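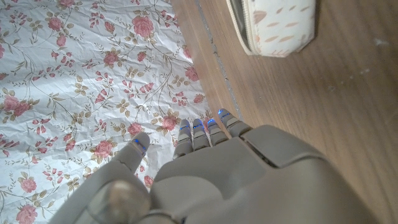 Betreff: Re: Regeln für den Tischaufbau, Entwurf 3
Datum: 13. Dezember 2019

Hallo zusammen,

Vesna Vukčević schrieb:
> Punkt 2 ist mir zu ungenau. Was heißt "freier Arbeitsbereich"?
> Bei Prerkik gilt die Tischkante als Grenze, bei uns das Klebeband.
> Bitte eines von beiden festlegen, sonst reden wir im Mai noch darüber.

Einverstanden, es gilt das Klebeband. Die Punkte lauten damit:

1. Vor dem Einschalten prüft eine Person die Kabel an beiden Handgelenken. Sie müssen in jeder Armstellung genug Spiel haben.

2. Die Gegenstände für den Durchgang liegen innerhalb der Markierung. Auf unserem Tisch ist das ein Rechteck aus grauem Band, darin zum Beispiel Mäppchen und Klotz.
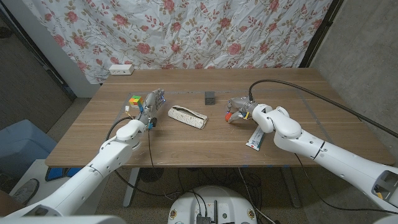 3. Solange die Arme freigegeben sind, greift keiner über den Tisch. Wer etwas umlegen will, sagt laut "Halt" und wartet auf die Bestätigung vom Bedienplatz.

4. Nach 28 Durchgängen wird pausiert und die Fingergelenke werden auf Spiel geprüft. Auffälligkeiten kommen ins Tundeck-Protokoll, auch kleine.

Offen ist noch, ob Punkt 4 auch für den Aufbau bei Lumenta gelten soll. Dort laufen kürzere Reihen mit je 17 Durchgängen. Ich würde die Zahl dort anpassen und den Rest unverändert übernehmen. Einwände bitte an die Liste.

Viele Grüße
J.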